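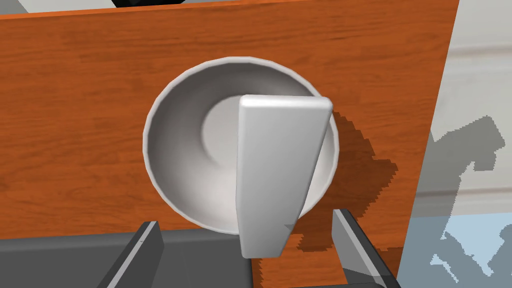 Unlocking the bootloader on the Soreck 5: FAQ
Updated March 24, 2022

Does unlocking erase the phone?
Yes. Internal storage is wiped. Files on the SD card stay in place.

Where do I get the unlock code?
Request it from the Climach account page. The code has 12 digits and works only with the serial number entered in the form.

What battery level is required?
At least 61 percent. The tool stops with error 4 below that level.

The tool does not find my phone.
Turn on USB debugging and OEM unlocking under Developer options, then reconnect the cable. On Windows, install the Plellmont USB driver first.

Can I lock it again?
Yes, with stock firmware installed. Locking with a custom recovery present will leave the phone unable to boot.

Do system updates still arrive?
No. Download the full package and flash it manually. The April package will use the same steps.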